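Laundry Corner Gallery

Posted Sat 2 November

Hello again, and welcome to the laundry corner! A few of you asked after my last post what I ended up doing with all the towels, so this page is for you (and for my sister, who still thinks I own too many). She may have a point. When we moved into the Brevside apartment I had one shelf for linens, one narrow table under the window, and a closet door that only opens if you lift it a little first.

The big change this fall is that I quit stacking everything in one tall pile. I used to pull a hand towel from the bottom and the whole thing would come down on my feet, every single time. Now the small towels get folded in half the long way, then in thirds, and they stand up in a basket like files in a drawer. Chutima Kaewmanee taught me that over coffee and I was doing it wrong for weeks, folding the hems to the outside so everything looked shaggy. Hems go in! The soft rounded edge goes up, and then you can grab one without messing up its neighbors.

I like a plastic basket with holes in it for this job. I had a pretty woven one before and it snagged the loops on my good bath sheet, so that one holds onions now. The plastic kind wipes clean, and towels that aren't a hundred percent dry get a bit of air. (Still, dry them all the way. I have learned this the smelly way.)

A couple of things people always ask:

Do I use fabric softener? No, not on terry. It makes the towels slick and they just push the water around. I do a half cup of white vinegar every few washes and shake each one hard before it goes in the dryer.

Do I iron them? Oh my goodness, no.

What about the character towels? Those stay out where I can see them! Pongsak Phetsri gave me a whole lecture once about matching sets and spa colors, and I nodded very politely and went right on buying the cute ones. I wash them in cold with the lights, and I fold them so that at least one face ends up on the outside. It makes me happy at six in the morning, and I need the help.

Next up is the sheet shelf, which I hope to have fit to be seen by December. If you have a trick for fitted sheets, please, please leave it in the comments.
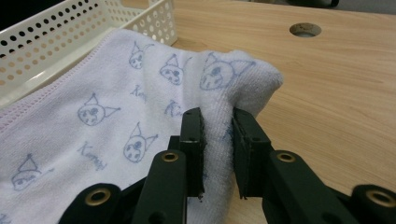 Kuromi towel, white terry with little blue faces and a pale pink stitched hem. My favorite of the bunch!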